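**Ticket 317 -- Tabletop surface marking and residue, Terkthorpe activity room**
Status: Closed
Reported by: Gladys Mrema
Assigned to: Wycliffe Sang, Facilities Support

**Reported issue**

The white tabletops remain tacky after the evening cleaning. Paper sheets stick to the surface, and dull patches are visible under the ceiling lights. The reporter states that the problem began when the site changed to Jusow surface cleaner.

**15 Mar 2022, initial review**

The dilution chart on the supply closet door was checked against the product label. The chart still gave the ratio for the previous cleaner. Staff had been mixing Jusow at 1 to 2; the label calls for 1 to 70 for routine use and 1 to 100 for daily touch-up. The residue is consistent with excess concentrate drying on the surface.

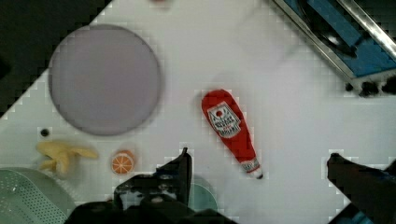

*Fig. 1. White table surface, with plate, toy ketchup bottle and toy banana.*

**Action taken**

1. The old chart was removed and a corrected chart posted.
2. All premixed spray bottles were emptied, rinsed and relabeled.
3. Each table was wiped twice with warm water and dried with a clean cloth.

Kerubo Kirui asked whether the finish itself had been damaged. One table was tested with a damp white cloth -- no color transferred, and the dull patch cleared. Refinishing is not recommended. 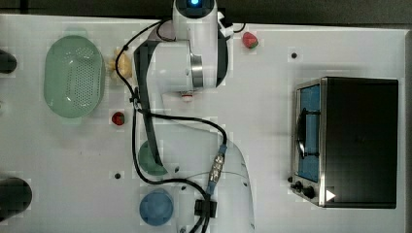 *Fig. 2. White tabletop from above, pale green colander at left.*

**Follow-up**

The Lurkden site uses the same cleaner and has been sent the corrected chart. Esko Suominen confirmed receipt. Both sites will be inspected again in June. Any further tackiness should be reported under a new ticket, with the table location and the mixing date on the spray bottle.

Closed by: W. Sang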